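From: Todorova
To: tableware list
Date: 6 November 2020
Subject: Re: [tableware] Amber glasses and the long trays

On the list, Prernness wrote:

> We have been offered a job lot of amber glass cups, the faceted sort, and I am
> trying to decide whether to take them. Two things put me off. The first is
> storage, as they don't look as if they would stack. The second is carrying.
> Our trays are the short kind with a deep rim and I can't picture the cups
> sitting well on them. Does anyone use a longer tray? And do you put anything
> under the glass, or just stand it on the tray?
>
> We would need 80 to start with.

I can answer some of this. We took on amber glasses in March and have had them in use since, though fewer than you are after.

On stacking, you are right. Ours will go one inside another but they bind, and I chipped two getting them apart. We now store them single depth, rim up, in divided crates. A crate holds 50, so your 80 would want two crates with room to spare. If your shelves are shallow, measure before you say yes.

On trays, we changed over to long low ones in dark teal. I was doubtful about the colour when Rusitz sent the samples, but amber shows up well on it, much better than on the white melamine we had before. The length takes some getting used to. You need a clear table to put one down on and you can't turn round with it in a narrow passage. For laying out along a table it is much easier than the short kind, and you can see at once what is on it.

As for putting something under the glass, I use a low black platform, set on the tray towards the middle. The cup goes at one end of it and the rest is left free for whatever is being served alongside. It lifts the glass a little, so the sides catch the light.
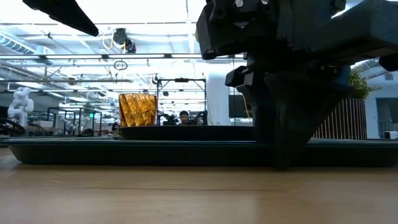

Category: Glassware / Trays and stands

The table there is a pale one, and I would say the set looks best on light wood. On our darker tables the tray rather disappears and you are left with the cup and not much else.

A few notes on the cups. The panels are angled and the pattern is irregular, so don't expect the neat repeat you get on a pressed tumbler. The top flares slightly. The colour goes from gold to brown depending on how the light falls. With a row of ours together you can see small differences from one to the next, which doesn't bother me, but if your people want a matched set you should ask to see several before paying.

Washing is the nuisance. Tea marks collect in the angles and a flat sponge won't shift them. A bottle brush will. We don't put them in the machine any more, as the first lot came out cloudy.

Purnolero do a similar cup in clear glass and in smoke. I had the smoke ones on loan and sent them back. They looked dirty on the teal.

If you do go ahead, the smallest order Rusitz would take for the trays when I asked was 50. You may find someone on this list willing to split it. I would have another ten myself if the colour is still the same.

Todorova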